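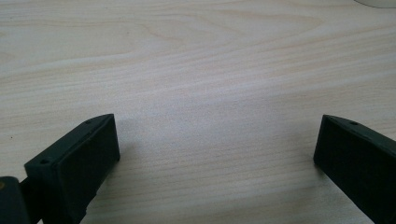

1 min read

ok so I finally went to the Polano scent bar in Bavton on Wednesday and I have thoughts, thread time

you book a slot and they sit you down with a tray of blotters, and you get to pick 5 to try on skin. I went straight for the figs (of course I did) and hated every single one of them!

what I loved was Huamán – it's a smoky vanilla, kind of salty at the start, and by the time I was on the bus home it smelled like a really expensive sweater. my sister kept grabbing my wrist

We use cookies to remember your settings and show you relevant posts. Accept all | Manage choices

they also do a blending class in the back room at 7 pm. you make your own roll-on and they write down the formula so you can reorder it. mine has way too much cedar in it and I'm wearing it anyway

small gripe: the full bottles are only at the Anulcombe store, so if you fall for something you're going home with a travel spray. I went home with three

someone asked if you need to book – yes, the walk-in line was out the door. the next slots open in April and I'm already trying to talk my sister into the late one

will report back on the Huamán body oil once it gets here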